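Shape sorter fans get a table of their own at the Sorensen Toy Library

I stopped by the Sorensen Toy Library on Brokilon Street this month to drop off an overdue marble run (sorry, everybody) and ended up staying until closing, all on account of a green block with holes in it. The library has a new puzzle table going for October, and Tomomi Okabe, who runs the front desk, steered me straight to it before I'd even got my coat off.

It's a shape sorter, but a pretty chunky one. There's a star, an arch with a bite out of it like a little bridge, a wide slot at the back, and a handful of small holes in between. I've been around sorters since my oldest was chewing on them, and I still had to stop and think about that arch!
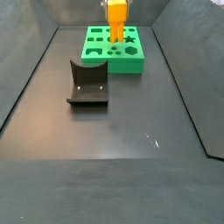

The table is part of Biklow, the library's fall play program, which is back after a year off while they got the roof fixed. Last time it drew 56 families. This year 147 have signed up, and Randa Abu Hammour, who put the program together, told me she had to go back to the print shop for more membership cards. She picked the sorter herself. "I wanted something a four-year-old and a grandfather would both reach for," she said, and while I was there that's pretty much who was at the next table over, arguing about a jigsaw.

What won me over was the little orange guy. He's a blocky toy figure with a great big faceted head and two straight legs, and he comes out along with the green block. My youngest named him Captain Cheese on sight and wanted to know which hole was his. We had a long talk about it on the way home. Her vote is for the star, because he deserves it. I said legs that straight would never go in a star, and she said I wasn't trying.

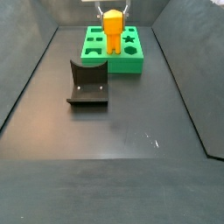 Randa says the kids make up their own rules for him anyway. One group had him as the lifeguard and the holes were all swimming pools. Another bunch made him the landlord, and he was very strict about rent. I'd have loved to hear that one.

You don't need to be a member to play at the library, but you do need a card to take anything home. A family card is 25 dollars for the year and lets you borrow 3 toys at a time. The puzzle table toys stay put until the end of the program, so please don't ask Tomomi (I asked Tomomi).

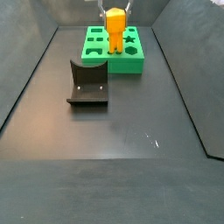

Next up is Unlow, the quiet evening session for kids who find the regular hours a bit much. The lights go down a little, the music goes off, and the same puzzles stay out. It starts at 6 p.m. and sign-up is at the front desk. If you have a sorter at home with all its pieces, Randa would be glad to take it off your hands, and she'll even take one that's missing a couple.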